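Filed under: Food & Drink, People, Long Reads

Soledad Quintero does not want to talk about marmalade. She has judged it for 6 years at the Sutton preserves show, she has opinions on it that could strip paint, and she would like it understood before I sit down that she came to discuss chutney.

"Marmalade people are fine," she says, in the tone one uses of a neighbour's extension. "They just think there's only one jar in the world."

We are in her kitchen, which smells of vinegar and will, she warns me, continue to smell of it until June. Last year's show drew 117 entries. She tasted every one, with a plain cracker between each and a glass of water she describes as her only friend in the marquee. I ask whether her palate gives out. She says it gives out at the piccalilli and comes back for the lemon curd, and that anyone entering in between should bear this in mind.

Quintero took up judging after losing. Her green tomato chutney was placed third in a class of three, with a card that read "lid". That was the whole of the comment. She kept the card and has it still, in the drawer with the string.

"I rang the judge up. It was Leopoldo Mendoza then, he did it for years. I said, what about the lid? He said, 'It had been used before.' I said of course it had been used before, I'm not made of lids. And he said I had better come and help him next time, if I felt that strongly."

She did feel that strongly. She stewarded for him for two summers, carrying spoons, and learned that a proper judge holds the jar up to the light before opening it, sniffs once, and says nothing whatever in front of the exhibitors. Mendoza could apparently keep his face still through anything. Quintero cannot, and has taken to standing with her back to the public.

Her own cards are longer than his. One from last year, for a plum and ginger, runs to both sides and ends "see me". Citlali Barajas, who made it, did go and see her, and the pair argued over mustard seed until the tea tent shut. Barajas won the class the following time. "With less mustard seed," says Quintero, and allows herself a biscuit.

What does she look for? She is vague on this, and I suspect on purpose. Fruit that still resembles fruit. No puddle on top. A label with a date on it, written by somebody who meant it to be read. She has no patience with names. An entry called Autumn's Whisper was marked down before she had found a teaspoon, and she is not sorry.

I ask if she will ever enter again herself. She gets up, moves a pan from one ring to another and looks into it for some time.

"I've bought new lids," she says. 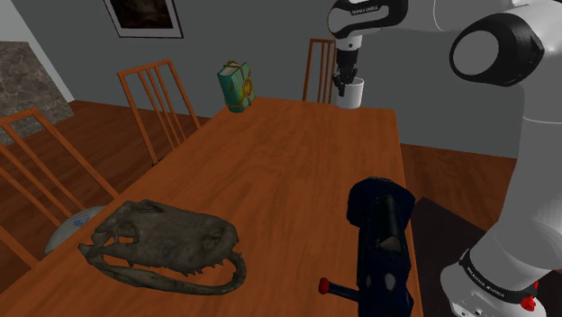

They came in a box of many more than she needs, so she has been giving them away, chiefly to people she has marked down. Mendoza had a packet through his door. He sent back a card with one word on it, and she won't tell me what it was.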